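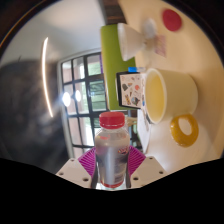

My basil was dead before I understood that the spike must be soaked first, please write this at the beginning of the chapter and not at the end, one reader of the previous edition has asked us. We moved it. Soaking is now step 1, and the rest of the chapter is arranged in the order in which you do the work.

4. Setting up the Holska watering spike with a bottle

The spike takes its water from an ordinary plastic drink bottle with a screw cap. The bottle is not included in the package. The ceramic tip goes into the soil, the plastic collar stays above it, and the bottle stands upside down in the collar.

4.1 What you need

One Holska spike with collar and gray sealing ring
One empty plastic bottle with its cap
A bucket or a deep bowl
A stick or an old pencil
A marker for writing the date on the bottle

For pots that are wider than 76 cm please use two spikes. Place them on opposite sides of the plant.

4.2 Preparing the spike

1. Put the ceramic tip into a bucket of clean water. Leave it there for 11 hours, for example from the evening until the next morning. The tip becomes darker when it is full of water.

2. Take out the spike and shake it one time. Do not dry it with a cloth.

3. Check the sealing ring. It must lie flat in the groove of the collar, with the thin side up. If the ring is twisted, the bottle will empty in a few minutes.

Note: Spikes of the older Sturkau type have a black ring. The black ring does not fit into the collar described here, also when it looks the same size.

4.3 Choosing and cleaning the bottle

4. Choose a bottle with firm walls. Very thin bottles are pulled inward when the water goes out, and then the flow stops. If you can press the two walls together with two fingers and without effort, take another one.

5. Rinse the bottle with warm water, close it, shake it, and pour the water out. Repeat until there is no foam and no smell. Drinks with sugar need more rinsing — a small rest of sugar is enough to bring ants to the balcony.

6. The label may stay on. If the bottle will stand in full sun, you can cover it with a light cloth, so that green algae grow more slowly.

7. Keep the cap in a safe place. You need it again for section 4.5 and for the winter.

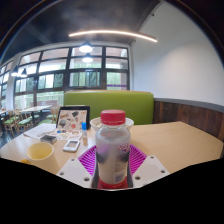
4.4 Putting everything together

8. Make a hole in the soil with the stick, as deep as the ceramic tip. Keep away from the main stem.

9. Push the spike into the hole by the collar. Never push on the ceramic part, and never use a hammer. Press the soil around the tip with your fingers, there should be no air gap.

10. Water the pot by hand one time, until the water comes out below. The spike keeps wet soil wet, but it can't make dry soil wet.

11. Fill the bottle to the neck. Hold your thumb on the opening, turn the bottle over, and place it into the collar. Take the thumb away at the last moment and turn the bottle until it sits firmly.

Caution: Do this step outside or over a sink. Do not fill bottles above electric sockets or extension cords.

12. Write the date on the bottle and look at it again after one day. In normal soil the level goes down by 100 ml in a day. In sandy soil it goes faster.

4.5 If the water does not go down

Lift the bottle a little and put it back. If you see air bubbles rise, the spike is working and the soil had simply enough water. If you see no bubbles, take the bottle off, close it with its cap, and clean the tip with a soft brush. Do not use soap or vinegar on the ceramic. After cleaning, repeat from step 1.

In areas with hard water a white crust comes on the tip. This is not a defect. Brush it away every month in the summer.

4.6 Frost and storage

Ceramic that is full of water can break in frost. Bring the spikes inside before the temperature falls below 5 degrees, let them dry on a shelf, and store them without the sealing ring. Rings can be kept in a bag or in the empty bottle with the cap closed. If you start again in January with indoor plants, check the rings for small cracks.

Replacement rings are sold in the same bag as the Stinier hose washers. Order the gray ones.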